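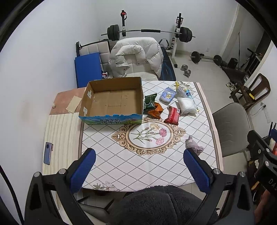
Could the lime be cut by half without giving up joint strength, Vukitz asks in its reply to our December report, as the present mix is staining the oak on its chair repairs and the discoloration does not sand out.

26th March
Casein adhesive, oak series

The question was read at the morning meeting and it was agreed that it should be answered with test joints. The December report dealt with beech and maple only. It made no claim about oak, and a line to that effect should have been printed on the first page. It will be added to the next issue.

Background for colleagues who joined after the winter work. The standard workshop mix is skim milk curd, washed and pressed, broken up in water and brought to a smooth paste with slaked lime. It grips well on close-grained woods and resists damp better than hide glue. Its faults are a short pot life and high alkalinity. Oak is rich in tannin, and an alkaline glue line will draw a brown edge out of it. Any trace of iron from a clamp or a mixing blade turns that edge gray or black. The letter does not say whether the stain is brown or gray. We have asked.

Preparation

Curd was made from one lot of skim milk, warmed and set with white vinegar. Whey drained overnight through doubled cloth. The curd was washed until the wash water no longer smelled sour, which took four changes. The second wash was done too warm and the curd went rubbery at the edges. Those parts were picked out and discarded. Yield after pressing was 2,093 g, enough for the whole series with some held back in the cold cabinet.

Three mixes were made up.

Mix A: the standard mix, full lime.
Mix B: half lime, otherwise as A.
Mix C: no lime. Borax in place of it, dissolved in hot water and added in small portions.

A jar of Fuvoder ready-mixed casein was opened as a fourth sample. The jar had been on the shelf with the lid slightly raised and there was a skin on top. The skin was removed and the paste beneath stirred well. Results from it should be treated with caution until a fresh jar arrives.

Working notes

Mix A came together quickly and was glossy within a few minutes. It began to string soon after and was too thick to brush by the time the last joint was closed. This agrees with the earlier notebooks.

Mix B was slower. There were small grains of curd that did not break down even with steady stirring, and the paste was put through the fine strainer twice. Once strained it brushed out evenly. It stayed workable well past the point at which Mix A had to be thrown away, and this alone may interest Vukitz, whose complaint about rushed assembly appears in the second half of the letter.

Mix C was thin, pale and pleasant to use. It soaked into the end grain and needed a second coat. Cleanup was easy.

Joints

The oak came from the Tirnus yard, quarter sawn, and had been in the conditioning room since December. All faces were planed the same morning. In total 46 lap joints were cut. Two split along the grain at the clamp and were set aside before gluing. Clamps were faced with waxed card to keep iron away from the glue line. One clamp lost its facing during tightening and a gray mark formed beside it before the end of the day. The joint has been kept as a reference and is labeled as such. It is not to be broken.

Conditioning room at 22 degrees Celsius through the day. Humidity was not logged, as the chart recorder had run out of paper. Paper has been ordered. In the meantime the dial gauge by the door is to be read morning and evening and written on the sheet.

First observations on color

Squeeze-out was wiped from one side of each joint and left on the other.

Mix A shows a distinct brown border on both sides. Wiping with a damp cloth appears to spread it.
Mix B shows a border on the unwiped side, lighter and narrower. The wiped side is faintly yellow.
Mix C shows no border at present. The wood is slightly darker where the first coat soaked in.
Fuvoder is between B and C, with the reservation stated above.

No statement on strength can be made yet. The joints are to stay in clamps overnight and then rest for 6 days before any are pulled. The request for an early figure has been noted and declined. Casein goes on hardening long after it feels dry, and the December series was spoiled in part by impatience: the first beech joints were pulled too soon and had to be repeated.

Correspondence

Duangkaew has asked whether the same mixes would suit laying down cloth on panel for painted screens. The borax mix is the likely candidate, being gentler, but nothing has been tried here on textile. A small trial may be added if curd remains. Duangkaew should be told that casein films turn brittle and that a cloth which must be rolled afterward is a poor use for them.

Draft reply to Vukitz, for checking: the trial is under way; results will cover color and strength on oak; until then, face all clamps, wipe with a nearly dry cloth, and try half lime on scrap before using it on a customer's chair. Ask also what their mixing blades are made of.

To do

Oxalic acid wash on two of the stained offcuts, gloves and goggles, under the hood.
Move the held-back curd to a covered dish. It is picking up a smell from the cabinet.
Fresh jar of Fuvoder.
Relabel the lime tin. The present label gives the opening month but no year, and old lime that has taken up air would account for the grains in Mix B.
If the lime proves stale, Mix A and Mix B are both to be repeated from a new tin and the color notes above marked provisional.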